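The long life of a good café chair

There is a particular sound a restaurant makes at ten past five in the afternoon, just before the doors open, and if you have ever worked in one you will know it straight away. It is the sound of chairs being set down from tabletops, four feet at a time, all over the room. I spent a good part of my twenties listening to it, and I have been fussy about seating ever since.

So when a small dining room in Kellwood told me it was replacing every chair in the place before the summer rush, I asked if I could tag along. It took from August until the week before last, and I drank a great deal of tea and sat on a great many chairs.

The room has 66 seats, and the old ones had done eleven years. They were bentwood, quite handsome, and bought in a hurry from a catalogue. By the end the joints had worked loose on most of them, and the staff had a corner out the back for the ones awaiting glue. The owners liked the look and wanted something close to it, only tougher – a chair that would put up with being dragged, stacked, leaned back in and wiped down several times a day.

The first candidate was the Ivonlow, a side chair in solid ash with a curved back rail and a seat you can order plain or upholstered. I took to it at once. The back catches you just under the shoulder blades, where you want it after a big lunch, and the legs splay a touch at the rear so it feels planted. It doesn't stack, though, and in a room that clears its floor for functions twice a month, that was a real mark against it.
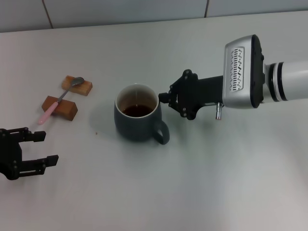
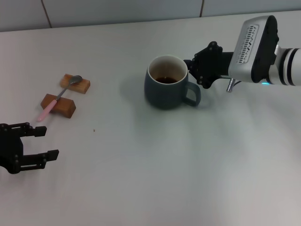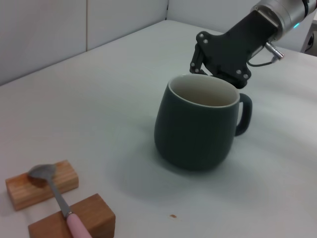
Homes & Hospitality Desk

The second was the Tundon, which has a powder-coated steel frame and a moulded timber seat, and stacks to eight. I'll admit I was ready to dislike it. Steel chairs and I have a history, most of it involving cold mornings and polished concrete floors. But the seat has a generous dip to it and the front edge rolls away nicely under the knee, and after an hour and a half of solid sitting (somebody has to do it) I had no complaints at all. The colours are good too, particularly a soft eucalypt grey that suits old brick beautifully.

Price came into it, as it always does. The Tundon was quoted at $892 for a set of four, delivered, with the Ivonlow a fair bit dearer once you added the upholstery. There was also a surcharge of $500 for getting the order up a narrow rear stair, and that led to a long and lively phone call. My advice to anyone furnishing an upstairs room is to measure the stair before you so much as glance at a fabric swatch.

Fabric was its own adventure. The banquette along the side wall was to be recovered at the same time, and the choice came down to a wool blend from Agbayani, the upholstery house, and a coated vinyl in nearly the same shade of rust. The wool was lovelier to touch, by a long way. The vinyl could be cleaned with a damp cloth between sittings. In the end they put wool on the backs, where people lean, and vinyl on the seats, where people spill, and from the doorway I couldn't pick the join.

And the chairs? They went with the Tundon for the main floor and ordered a handful of the Ivonlow for the window tables, where nothing ever needs to be moved. I was delighted, having privately hoped for that all along. The two sit at the same height, so they can share a table if a big family turns up, and the ash and the grey get along very well in the afternoon light.

A few practical things I picked up along the way. Ask for spare glides when you order, and keep them somewhere you'll remember. Leave a hand's width between the top of the arm and the underside of the table if you're choosing armchairs. Try every chair in the shoes you would wear to dinner. And sit in it for longer than feels polite, even if the showroom staff start tidying around you.

The last of the old bentwoods went to a community hall up the road, freshly glued. The new chairs have their first full service on 3/12/21, and I've booked a window table for two.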